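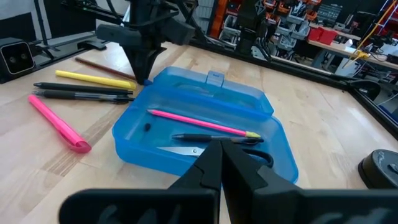

Should a mayor be paid a full salary in a small town? I think a full salary is right, and the council of Vevley made a mistake in November when it voted to keep the pay at the level of a hobby.

I have lived in Vevley for nine years and I have voted here in the last two elections. In the country where I was born, people say that only a rich man can afford to be honest. I did not like this saying when I was young, and I like it even less now, when I see the same idea come back in a polite form. The polite form is that public service should be a sacrifice.

Our mayor receives 1,000 a month. The proposal was to raise it to 2,000, which is still less than what a shift leader earns at the Pliltar warehouse. The council refused it after a short debate. One member said that the right person will come for love of the town. Maybe so. But the right person has also rent to pay, and the landlord does not accept love.

Lăcrămioara Stoica wanted to run for mayor last time. She knows the water contracts better than anyone on the council, and she collected 1,705 signatures for the bus line to Zerness. She did the calculation at her kitchen table and she did not run. Instead we had two candidates, both retired, both owners of several houses. I have nothing against retired people or against houses. I only observe that when the question of rents came to the council, it was discussed for ten minutes and then sent to the next session, where it still waits.

My neighbor Khương disagrees with me. He says that a good salary attracts people who want the salary. This is a serious argument and I have thought about it for a long time. In our last talk I answered that a low salary attracts people who want something else — influence, building permits, a street with their name — and that these things are harder to see in the budget. He said I was too suspicious. We did not finish.

There is also the matter of hours. The job is described as part-time, but the present mayor told a meeting that he works 60 hours in a normal week. If the work is full, the pay should be full, and the duties should be written down so that we can complain when they are not done. It is difficult to ask much from a person who is doing you a favor.

The council can take up the proposal again before the summer. I will go to the session and speak, if they give me my three minutes.

2023-03-07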